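Folding robots at the Bickerstaff laundry: your questions

Updated July 7, 2020

Why are we bringing robots into the folding room?
The Bickerstaff laundry folds 1000 pieces in a shift, and most of the sore wrists reported to us come from this work. The robots will take the simple garments first. Staff will keep the rest.
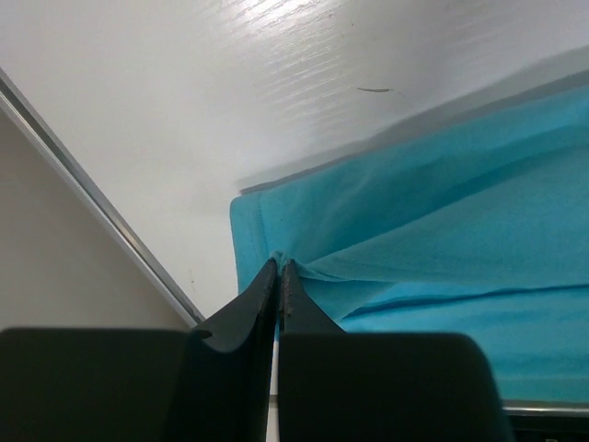
Training was the first thing many of you asked about, and Jasmina Ristić has prepared a course of 2 mornings. You will learn to stop the robot, to clear the table and to judge a grip. A good grip is small and close to the hem, like the one on the turquoise cloth, where the fingers hold only a little of the fabric. No computer knowledge is necessary.

Will somebody lose the job?
No. The 7 people who now fold by hand stay employed at the same pay. Three of them will move to inspection and mending in September, and they have already agreed to it.

What happens when a garment is held badly?
Knitted fabric bunches easily and can hang in deep folds from the gripper. If you are not happy with how it hangs, press stop, wait until the arms are still, and lay the piece again by hand. You will not be blamed for the lost time.
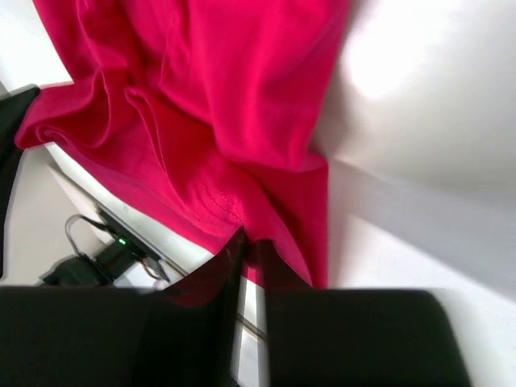
Can I work beside the arms?
Not while they are moving. Fill the basket and take away the folded pieces only when the cell is stopped. Please keep long sleeves and lanyards away from the cables.

Are shirts with a collar included?
Yes, but slowly. They need both arms, and the collar and buttons make them more difficult than a T-shirt. For the moment every shirt is checked by a person before it is packed.

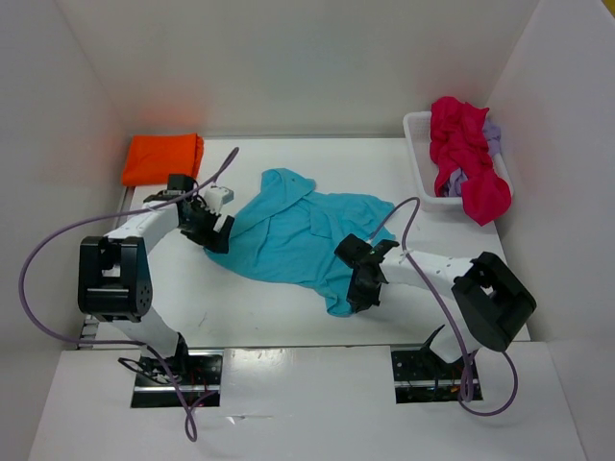 Two arms with a light blue shirt; orange cloth at the back left, basket at the back right.

Whom can I ask?
Lorne Fraser for shifts and pay, Jasmina for training. Lorne's extension is 375.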